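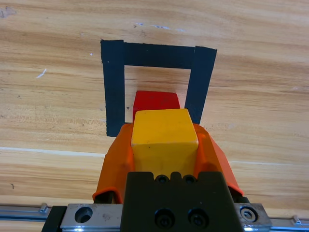
Posted by Reda Benmoussa in Tables and Benches, 7:40 pm
Thread: Black tape on a timber top, how long before it marks?
1,904 views

I've got a timber table with three strips of black tape on it, set out as a rectangle with one side left open. It's there for a stacking and sorting game with coloured blocks, red and yellow mostly. The blocks go in through the open side and the tape shows where they have to end up. It works well and I'd like to keep it.

My worry is the finish. The top is a honey colour with a strong grain and I don't want to peel the tape in a year and find a darker patch underneath. One corner of the tape has torn already and the edges aren't very straight, so I'll be redoing it anyway. Is there a better tape, or should I use something else?

rusten_shed
What's the finish? Oil, wax or varnish makes a big difference. Varnish will put up with tape for months. Oil won't, the adhesive gets down into the grain.

Reda Benmoussa
Not sure. It came second-hand from a place in Strickland and the fellow didn't know either. Water beads on it for a while and then soaks in.

rusten_shed
Sounds like oil, or old varnish that's worn thin. I'd take the tape up now.

marg_k
I'd leave it. We had tape on our kitchen table for two winters when the kids were small and it came up fine with a hair dryer on low and a bit of eucalyptus oil on a rag. There was a faint line and it was gone by February. People worry too much about tables.

rusten_shed
Depends on the tape, Marg. Cloth tape leaves a lot more behind than paper tape does. And a window nearby will fade the wood around the strips, so you get a line no matter what glue is on it.
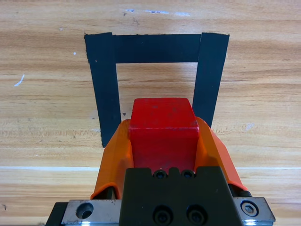
Reda Benmoussa
The other thing is the blocks themselves. The red one has scuffs on the top and a chip out of a front corner, and its edges are worn. Would a chipped corner scratch an oiled top if it's being slid around every day? I could sand it back but then I'd have to touch up the colour.

oldmate576
Chipped corners will scratch, yes. Take 100 grit to the corner, then go finer, and leave the rest of the block alone. A bare spot on a corner doesn't matter.

marg_k
100 is too rough for a coloured block. Start finer.

oldmate576
Fine if you've got all afternoon. I said to go finer after.

tess_nundance
Could you put the shape on a separate board? I cut a piece of thin ply 60 cm wide, taped the outline on that and stuck felt under it. It lifts off at tea time and you can put any tape you like on it.

Reda Benmoussa
I thought about that. The board would have an edge and the blocks would catch on it coming in from the open side.

tess_nundance
Round the edge over with sandpaper. Or make the board big enough that the blocks start on it too.

rusten_shed
Second the board. If you stay with tape on the table, use painter's tape, change it every few weeks, and test a bit on the underside first.

Reda Benmoussa
Thanks all. I'll lift the torn corner strip tonight with the hair dryer and see what's under it. If it's clean I'll go with painter's tape until I can get some ply. Marg, did you use the eucalyptus oil straight or watered down?

marg_k
Straight, only a few drops. Wipe it off with a damp cloth after.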